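The Long Wait at Berth 39

A cargo nobody would name, a port that wanted the work, and the lawmakers who kept asking for one sheet of paper

By Ximena Medina

Six in the morning and the gate at Cinlow is already backed up. Trucks, mostly. Two men with thermoses. A woman selling egg rolls out of the back of a hatchback, who has been coming here eleven years and doesn't want her name in a magazine.

The ship left in April. People still talk about it like it's tied up out there.

It was called the Fillilau, a general cargo carrier, not big. It came in for what the port's public schedule listed as "machinery and parts, mixed." It stayed nine days. In that time the dockers' local held three meetings, a regional lawmaker sent four letters, and the export office sent back one reply, two paragraphs long, which said the matter was under review and thanked him for his interest.

What was in the containers? Depends who you ask. The shipper's agent, a company named Fuchs, said pump housings. The dockers said pump housings don't come with an escort.

Vicente Lucero has worked the cranes for most of his adult life. He was the one who asked first. Not in a meeting, just over the radio, to his supervisor, on the second night. Why are there two private security cars at the foot of the stack?

"I got told to lift," he says. "So I said, lift what. And then there was a long silence on the radio."

He didn't lift. He says he wasn't making a stand at that point, he wanted an answer and his shift was nearly over anyhow. By morning the story was all over the yard that the crane man had refused, and by noon it was a refusal.

THE LETTERS

Renato Henríquez has an office on the second floor above a pharmacy. Three chairs, one of them broken. He sits in the regional assembly for a district that takes in the port, two fishing towns and a lot of greenhouses, and until this spring his specialty was irrigation.

He shows me the letters in order. The first is polite. He asks the export office to confirm that the cargo has a license and to say what the final destination is. The second repeats the question and quotes the law, which says transfers can be stopped where there is a clear risk of goods being used against civilians. The third is shorter. The fourth is one sentence.

"I wasn't asking them to ban anything," he says. "I asked to see the end-user certificate. One page. They either have it or they don't."

The end-user certificate is the whole fight, more or less. It's the document in which a buyer promises what the goods are for and that they won't be passed along. Without one, no license. With one, the license is as good as the promise. Who checks the promise afterward is another matter, and the people I asked gave me different answers, sometimes the same person twice.

The export office turned down an interview. Its press desk sent a statement saying every application is looked at case by case and that details of individual licenses are confidential for commercial reasons. I asked which part of a destination country was commercial. No reply yet.

Fuchs did talk, a little. A manager there, on the phone, wouldn't be named. Pump housings, he said again. Valves. Some fittings. The security cars were an insurance requirement. He sounded tired. He said his staff had gotten calls at home and he'd like that put in the article, so it's in.

WHAT THE MANIFEST SAYS

I've seen the manifest. Not the full one, a copy of a copy, 146 lines, with the consignee column blacked out from top to bottom. Henríquez got it through a records request and it took him five weeks, by which time the ship was gone.

Line after line of the same thing. Part, steel, industrial. Part, steel, industrial, coated. A few are more specific and those are the dull ones: gaskets, a crate of filters, office furniture.

Fifty lines carry the same customs code. It's a broad code. It covers farm pumps and it covers, according to a retired customs inspector who read it for me, "a fair amount of stuff you'd bolt to something military." He was careful. He said the code proves nothing either way. He said that's what a broad code is good for.

Elba Mansilla disagrees with pretty much all of the above. She runs the office at Stoltetti, the firm that leases the berth and hires most of the day labor, and she's blunt about it. The port lost two calls after the Fillilau. Two ships that went up the coast instead. For her people that's wages.

"Everybody wants clean hands," she says. "Fine. I've got 40 families on the day list. Who do I send to the assembly to ask for their groceries?"

She isn't heartless and she isn't wrong about the money. I checked the berth calendar for the weeks after, lots of white space. She also says, and I think this deserves space, that if the government signs a license the port should be able to rely on it. A crane operator shouldn't have to be the one who decides. Lucero, when I read him that, nodded. "Agree with her completely," he said.

We were at the union hall by then, late, coffee gone bitter, and the talk had moved on to whether anyone would show for the hearing.
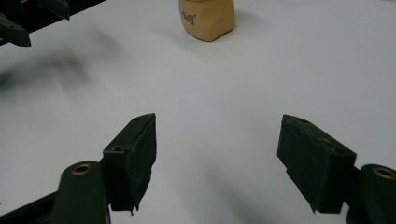
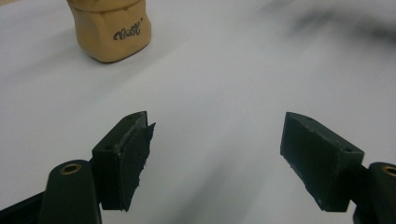
THE HEARING THAT WASN'T QUITE

It was supposed to be a full committee hearing. It ended up as an "exchange of views," which means no sworn witnesses and no record beyond a summary. Ninety minutes. The export office sent a deputy who had been in the job since the month before.

Kerttu Mustonen flew in for it. She is a lawyer, used to advise a parliamentary group on arms transfer rules, now teaches and gets asked to things like this. She had ten minutes on the agenda and got six.

Her point was simple enough. The common rules on arms exports are decent rules. Eight criteria, written down, binding. But each government applies them itself, and reports on itself, and when one of them reads a criterion loosely there's no outside body that can make it read again. Lawmakers can ask. They can pass a resolution. They can write to the commission, and the commission can write back that licensing is a national matter.

"So you get a circle of letters," she told the room. Somebody laughed. She didn't.

The deputy read a prepared text. Case by case. Confidential. Full confidence in the procedure. Henríquez asked him whether the certificate existed. The deputy said he'd have to come back to the committee on that. Henríquez asked when. The chair said time was up.

I caught the deputy in the hallway and he was nice about it, he really was. Said he'd never seen a port fill a public gallery before. Then his car came.

Afterward a bunch of them stood on the steps in the wind, dockers in work jackets next to two students with a banner they hadn't been allowed to bring inside. Mansilla was there too, off to the side, on her phone. She and Lucero talked for a while. I wasn't close enough to hear and neither would tell me what about.

WHERE THE SHIP WENT

The Fillilau was loaded on the ninth day by a crew brought in from outside. Lucero's local didn't block the gate. There'd been a vote on that and it failed, narrowly. People have kids. Some of the guys who voted to block are still not speaking to some of the guys who didn't.

It sailed a little after midnight. The declared next port was a free zone, a transfer hub, perfectly ordinary. Public tracking has it arriving there and then, two days later, leaving lighter in the water. After that the goods are on some other ship or in a warehouse or on a truck. The paper trail that's open to me ends at the hub.

Mustonen says that's typical. The first leg is always easy to follow. She's pushing for checks after delivery, actual visits, someone with a clipboard going to see whether the pump housings are housing pumps. A few countries do it now. It's cheap compared with nearly anything else a defense ministry does. Sellers hate it since the buyers hate it.

Henríquez has filed again. This time he's going through the ombudsman, which has teeth, small ones. He wants the consignee column. He'd also like a rule that a regional port gets told, ahead of time, when a licensed military or dual-use cargo is coming through. Just told. He has nineteen signatures out of the thirty he needs and says he'll get there by the fall session. His staffer, from the next room, said maybe.

Stoltetti has put up its own notice at the gate, laminated. Workers with questions on a cargo should bring them to the shift office before the shift starts. Mansilla wrote it herself. The local thinks it's a trap and also thinks it's the first time anybody asked them to bring questions, so opinion is spilt.

Lucero is back on nights. He was off the crane for three weeks, reassigned to the yard with no letter and no reason given, then put back the same way. He hasn't filed a grievance. His wife thinks he should.

On my last morning I met him coming off shift. Same line of trucks, same hatchback. There was a bulk carrier in, grain, nothing to see. I asked if he looks at the stacks differently now.

He thought about it for a bit. "I read the labels," he said. "Didn't used to. There's not much on them."

He bought two egg rolls and went to find his car.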